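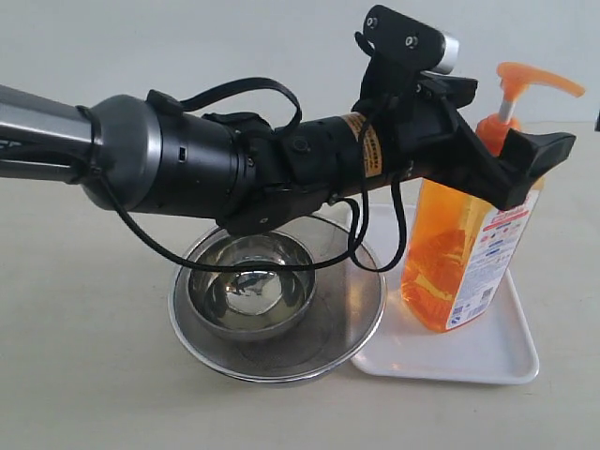 9 Dec 2022

Okay, so I finally went to the Serel open day! I've lived in Sodow for seven years and I must have driven past that building on Stumer Road every week of it, and all I knew was that they did "kitchen stuff" and had a terrible parking lot. The parking lot is still terrible. The kitchen stuff is great, and I came home with a colander I don't need.

They let people in by groups, 21 of us in mine, and we got Pendo Wanyama as our guide. She runs the washing-up room (more on that in a minute, it was my favorite part by a mile) and she talks fast and walks faster. A couple from the next town over lost us completely between the coat rack and the first door and had to be fetched.

## The showroom

Pretty much what you'd expect: shelves and shelves of bowls, lids, ladles, those little spice tins I always want and never fill. Serel doesn't make any of it here. They buy it in, try it out, write up the care leaflets and ship it to stores. I asked who reads care leaflets and Pendo said, "You're going to, after today," and okay, fair, I read two of them on the bus shelter bench at lunch.

There was a stockpot the size of a toddler for $395. I lifted the lid. I put the lid back.

## The washing-up room

I thought this would be a five-minute stop and we were in there for 40. It's where they work out how things ought to be cleaned and how they stack up afterward, and if you're the kind of person who reloads the dishwasher after your husband has loaded it (hi), you would have loved it too.

Everything's pale in there. Plain light wall, cream-colored tabletop, and then just the few things being used. A couple of steel bowls, a big shallow mesh strainer, a white tray with rounded corners, and a tall see-through orange pump bottle with an orange top. I kept looking at that bottle. It's such a cheerful thing to have next to all that steel! Mine at home is a sticky green squeeze bottle lying on its side behind the faucet, and I've been thinking about replacing it ever since.

The thing I'm stealing is the tray. The pump bottle stands on it, upright, and so whatever dribbles down the nozzle ends up on something you can pick up and rinse. I've been wiping a ring off my counter for years. Pendo says people will spend any amount on a bowl and then park the bottle straight on the wood, and she looked right at me, though I hadn't said a word about my counters.

She also had opinions about space. Her rule is that the piece you're washing gets one side of the table and the rest stays clear, so there's always somewhere to set down what comes next. I tried it this morning. I had to move the toaster, the mail, a bag of onions and a cat, but I got half a counter and it did make the breakfast dishes go quicker. 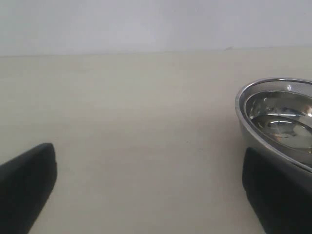 ## Nesting, and why mine never come apart

I asked about this one myself. I've got a set of mixing bowls from my aunt that I stack wet and then have to bang on the floor to separate. Pendo made a face. Dry them first, obviously, but she also likes to put a smaller, deep bowl inside something a lot wider so there's room to get your fingers in. A strainer is good for that. You get one stack instead of two, and the rims don't grab each other. 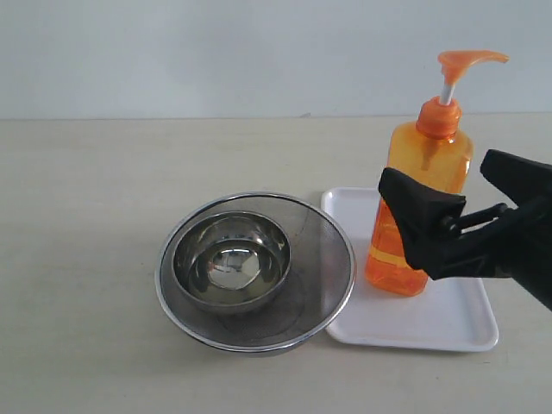 She let a few of us handle the spare strainers from the shelf by the door, and I was surprised how much I liked a shallow one. Mine's a deep thing with one bent leg, and pasta clumps at the bottom of it. A wide one spreads everything out. Her tip for the mesh is to rinse it from the outside in as soon as you're done, then go around under the rim with an old toothbrush. I asked if a toothbrush was in the leaflet and she said it was going in the new one in May.

## Lunch and the shop

Lunch was from Kokkinos, the bakery across the road, and you could have spinach pie or cheese pie. Get the spinach. Get there early too, as the second group had cleaned out the tray by the time I went back for another one (I'd only had a small piece).

The shop corner is cash only, which I didn't know, and which probably saved me from the stockpot. The colander was on the seconds table with a tiny ding in the handle. They're doing another open day in the spring and you have to put your name on the list at the front desk. I put down mine and my sister's. She doesn't know yet.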